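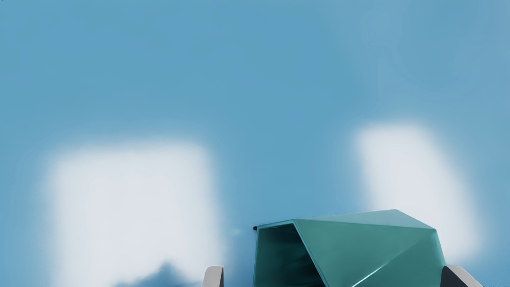 Mitmont Interior Matte is a water-based wall and ceiling paint sold by Furkar in 3 can sizes. It dries to a flat finish and can be recoated after 90 minutes in a heated room. Medium blue with white is still the pairing customers ask for most, and the blue is kept in stock at both counters. Other shades are mixed to order and can't be returned once tinted.

Coverage
One gallon covers 137 square feet in two coats on bare plaster. Painted walls in good condition take less. Rough brick and textured ceilings take more, so buy the next size up if you are close to the limit.

Surface preparation
Wash greasy walls with sugar soap and rinse. Fill cracks, sand level and wipe off the dust. New plaster should be sealed first with Sondham Primer, or with the paint itself thinned with a little clean water. Stains from smoke or leaks need a stain block. Gloss paint must be sanded dull.

Application
Stir well, down to the bottom of the can. Use a medium nap roller and a two-inch brush for corners. Keep a wet edge and finish one wall before stopping. Spraying is possible with most airless machines; ask for the tip chart.

Do not use on floors, outdoor woodwork or shower walls. For bathrooms see Ginting Satin, which can be mixed to the same colors.

Color matching
Bring in a sample at least as large as a playing card. Colors on a screen differ from dried paint, and we don't match from photos. Small test pots are available in all shades except the deep reds, which return in December.

Ordering
Product code 2332. Cans are one quart, one gallon and five gallons. Orders placed before noon ship the same day. The five-gallon size goes by freight, and someone has to be there to sign for it.

Trade accounts: Anil Pai
Color counter: Aisyah Majimbun

Data sheet last revised 24 Oct 2023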